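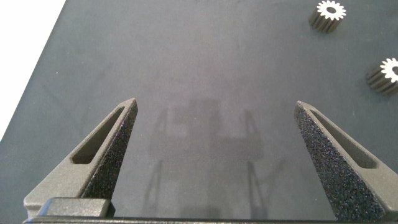 4. Removing and refitting the gear train

The Borkix table clock leaves the works with its gear train already fitted and greased. You need to take the train out only when the clock is serviced, or when it gains or loses more than two minutes a week after the rate has been set as in section 3. Work on a flat, dark, matt surface in good light. Small metal spur gears like the two standing up on the dark grey tabletop are easy to find again on a ground of that kind, and much harder to find on a patterned cloth or bare floorboards. Allow an hour for the whole job the first time.

You will need:
The 2 mm screwdriver from the accessory bag
Plastic tweezers
A soft brush
Clock oil, light grade
A shallow dish or plate

CAUTION: Let the mainspring down fully before you open the case. A wound spring can strip the teeth and injure your fingers.

4.1 Opening the case

1. Move the stop lever to the left and wait until the pendulum hangs still.
2. Let down the spring with the key, as described in section 2.
3. Lay the clock face down on a folded towel.
4. Undo the four back screws and lift the back plate straight up. Do not twist it.
5. Put the screws in the lid of the accessory bag. The lower pair are longer than the upper pair.

Note: On clocks with the Era dial, the back plate also carries the chime rod. Unhook the rod before you lift the plate all the way.

4.2 Taking out the gears

1. Loosen the bridge screw by one full turn, then hold the bridge down with a finger while you take the screw out.
2. Lift the bridge away. The gears may come with it if the oil has thickened.
3. Draw out each gear with the tweezers, holding it by the hub and never by the teeth.
4. Set the gears down in the order in which they came out. 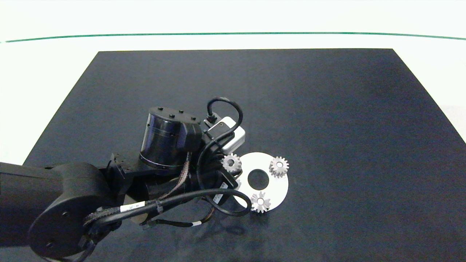

Small spur gears kept together on a white plate.

5. Brush each gear from the hub outwards. Replace any gear with a bent or missing tooth — do not try to straighten it.

4.3 Refitting

1. Put one drop of oil in each of the lower bearing holes. Too much oil will run on to the plates and collect dust.
2. Fit the gears in reverse order. Each one should drop into its hole under its own weight.
3. Lower the bridge and guide the upper pivots into place with the tweezers. This takes patience. If a pivot will not go in, lift the bridge and start again.
4. Fit the bridge screw finger-tight, check that the train turns freely, then tighten by a quarter turn.
5. Refit the back plate and the four screws.
6. Wind the key 12 half-turns and release the stop lever.

CAUTION: Never force the bridge down with the screw. Broken pivots are not covered by the guarantee.

Note: The clock may run a little fast for the first day after oiling. Leave it for 24 hours before you change the rate.

Spare gears are sold only as a set, part number 159, from Grukolgate or through any Sampaio service counter. Give the serial number stamped inside the back plate when you order. Clocks made before January 2019 use a thicker bridge screw, which must be ordered separately.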